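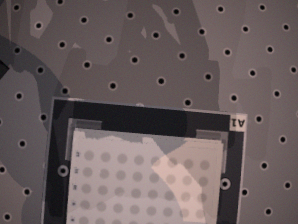
Zuleica Siqueira wrote in to ask why anyone should teach a robot to set a plate in a holder by hand at all, when the renderer can turn out 2,000 versions before lunch and the robot can learn from those. She wanted the short answer. The short answer is that I don't trust the 2,000, and I'd like you to trust them a little less too.

Tips for gathering examples at the bench, from someone who has wasted a lot of them

Start with one motion. Plate down into the holder, let go, back away. Leave lids and stacking for another month. Every sales sheet I have read, Renora's included, shows the robot doing the whole job by the second paragraph. Mine took from December until spring to do the one motion well enough that I stopped hovering.

Blotchy surfaces are fine in simulation. The thinking is that if you splash random gray patches over the pegboard and the plate alike, the system learns to ignore color and shadow and look at shape. It helps some. It won't help with glare off clear plastic, and a dull gray rendered plate has taught mine nothing about a shiny one. Keep the patches, and test under your own lamps before you believe a score.

Check which way the label faces. A holder with "A1" at one corner has a right way round, and if the view is upside down or mirrored in your training pictures, you had better know it before you start. A person fixes this in their head without noticing. The software will happily learn the mirrored bench and then put the plate in backward on the real one. I lost 89 examples to this. Put a strip of tape on the real bench at the A1 corner and look at it each time you change a camera setting.

Don't lean on the holes. A pegboard is a lovely regular grid, and a learning system loves a regular grid more than it should. Ours at the Godholm shop worked out where the holder was by the holes next to it. Move the holder over a couple of holes and it reached for the old spot. Shift the holder between runs, turn it a few degrees, and write down that you did.

Let the plate run out of view now and then. People throw these examples away as bad pictures. Leave them in. A camera on an arm loses part of the work every time it gets close, and getting close is the job.

Save the flops, in their own folder. Of my first 116 hand-guided tries, 11 ended with the plate riding up on one edge of the holder. The fellow at Sostside told me to delete them so the numbers would look cleaner. They did look cleaner. Then the robot met a tilted plate and pushed down on it, having never seen one. I now label these "rode up" and add a second example of the fix, which is to lift straight up and try again slowly.

Use an empty plate. I know how that sounds, but I have mopped up after two separate people who wanted it "realistic" on the first day. Water with a drop of food color is plenty when you do get to liquid, and put a tray under everything.

Change hands. If one person guides every example, the robot picks up that person's habits. I come in from the left and pause before I let go, and for weeks so did the arm. Get someone else to do a batch. Don't coach them much.

Stop when you get bored. My late-evening examples are sloppy and I can pick them out by the wobble. Twenty minutes, then wipe down the bench and do something else.

Write down the dull stuff. Lamp on or off, which holder, which plate, who was guiding, what moved since last time. A cheap notebook does it. The Evangelista planner I was talked into buying has a page for goals and no room for any of this.

As for whether all the trouble beats just placing the plate yourself, at my bench, for a few plates a day, it doesn't. If you are moving plates all day long, maybe. Ask whoever is selling you the thing how it does with a holder it hasn't seen, turned a little, in bad light, and ask to watch. I've asked three times and watched once.

Zuleica, you asked what I do with the rendered pictures, too. I train on them first and my own examples second, then test only on the real bench. If the two disagree I go with the bench and check the tape at the A1 corner again.

Posted May 10, 2022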